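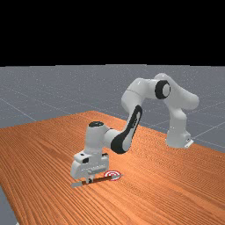

The Whitlock Recipe Cards: read me first

2019-01-19
By Gemma Tapley

Search this site... Go

Hello! This folder holds typed-up versions of 300 handwritten recipe cards that used to live in a biscuit tin in Whitlock. I've been typing them in the evenings since April, mostly with a cup of tea going cold next to me, and I think they're now tidy enough to share. If you like old baking, odd spellings or arguments about suet, you're in the right place.

What's in the folder

cards.csv is the main file, one row per card. The columns are card number, title, ingredients, method, oven, and notes (the notes column is the best bit, go there first).

words.txt is my running list of words that had me stumped. "Gill" I knew. "A slow oven, door ajar for manners" I'm still thinking about.

tadis.csv is the same recipes laid out for Tadis, the little menu planner I use at home. Skip it if you don't use Tadis, there's nothing extra in there.

How I typed them

I kept the spelling exactly as written, so you'll find "currents" in the buns and three different goes at "meringue". Crossings-out are in square brackets. Where I couldn't read something I put a question mark, and where I could half read it I put my guess and then a question mark. Please don't bake from the guesses! One of them might be nutmeg or might be mustard.

Oven heats are as they stand on the card too. Some say "hot", some give a gas mark, and a few just name another recipe ("same as Bremska loaf"), so you do need to hop about a bit. I did start a conversion column and then took it out again, as it was making me cross.
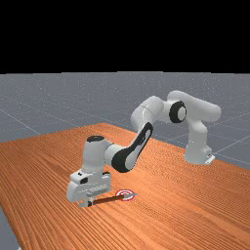 A small red-and-white bullseye on the wooden tabletop.

Things that aren't right yet

Cards 200 to 215 are out of order. They were stuck together with what I'm fairly sure was golden syrup, and I typed them in the order they came apart. The card numbers are my own anyway, so nothing breaks, but the Christmas cake now has marrow chutney in the middle of it.

The Bridico cake gets spelt two ways and I haven't merged them. They may be two separate cakes. One has 15 prunes in it and the other has none, which is quite a gap, even for a family recipe.

Commas inside the ingredients column are wrapped in quote marks. Most spreadsheet programs cope with this. If yours shoves the butter into the method column, check your import settings before you write to me (I say this with love).

Using it

Help yourself. Print them, bake them, put them in your parish newsletter. I'd like a mention if you use a big chunk, and I'd like a slice if you live nearby. If you spot a typing slip, send me the card number and what you think it should say, and I'll check it against the card.

Next job is the puddings envelope, another 60 cards, all in pencil.

14 comments
Share 9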